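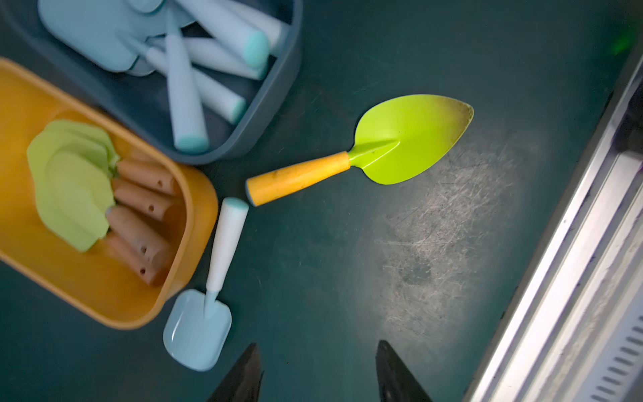 Sorting by colour, then by handle

I've been itching to write this one up! For the past few weeks Parvathi Annamalai and I have been working on Sevora, our little policy for two-armed tidying, and the job we keep coming back to is garden shovels. Light blue ones belong in the blue tray, green ones with wooden handles in the yellow tray. A child could do it, and that's the charm, as you can tell straight away when the robot has got it wrong.

Our first version learned from whole demonstrations, start to finish, and it was hopeless at anything lying at an odd angle. So we cut every demonstration into short pieces, one per pick, and let the policy train on those in any order. Same data, same arms, and out of 15 test runs it cleared the table in 12. The old version managed 2. 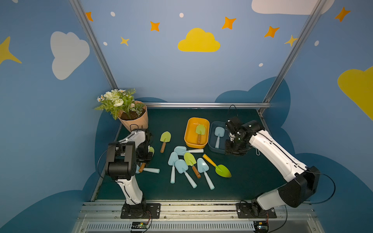
I did a daft little dance when the last run finished. What pleases me most is the recovery — if a grasp slips, it now goes back for another try, where the old one would carry an empty gripper all the way to the tray and let go of nothing with great confidence.

We use this site to remember your newsletter choice. Accept | Manage cookies

The yellow-handled trowel is still the awkward one. It has a green blade but the wrong handle, so it fits neither rule, and we'd like the policy to leave it alone. 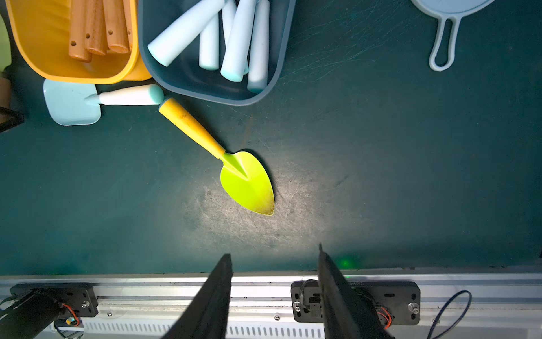
Ebony Rewi thinks the wrist views are the way in, as the handle colour shows up so clearly from close range, and she wants to try giving them more weight during the approach. I'm keen! We'll start with 11 fresh demonstrations and see whether the arms learn to hold back.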